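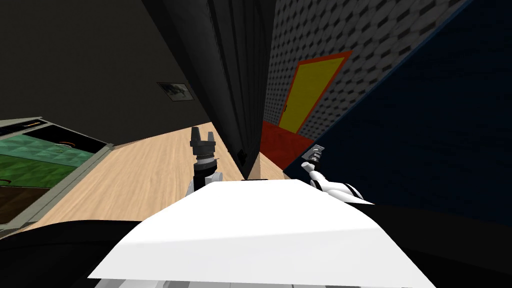

Re: Fornix video, audio mix on the broadcast edit

On Thursday Zulkifli Ismail wrote:

> The Clasteteo single goes to the music channels next week and I have
> two files on the server, both named as the final edit. One has the
> intro with the spoken part, the other starts straight on the drums.
> Which one did the label approve? Also, the credits on both list
> Bowen as director, and the press sheet says Ovach.
>
> Zulkifli

The approved edit is the one that starts on the drums. The spoken intro stays on the web version only. Running time for broadcast is 3:21, plus 2 seconds of black at each end. If your file is longer than that, you have the wrong one.

On the credit: Bowen directed, Ovach is the production company. The press sheet has the two fields swapped. I have asked for a corrected sheet but it had not come through when I wrote this. Please don't forward the current one to anybody outside the list.

Three other points on the same delivery:

The loudness on the broadcast file was measured at -23 LUFS, as the channels require. The web version is louder and will be rejected if it is sent by mistake.

The second chorus has one word muted in the clean version. The mute is on the vocal stem alone, so the backing should carry on underneath. In the copy I pulled down on Wednesday the whole mix drops out. Can whoever did the export check the routing?

Subtitles are a separate file. The lyric in the bridge is "hold the line", and the file has "old the line". I've fixed it in ticket 573 and uploaded it again under the same name, so clear your local copy first.

Amparo Marulanda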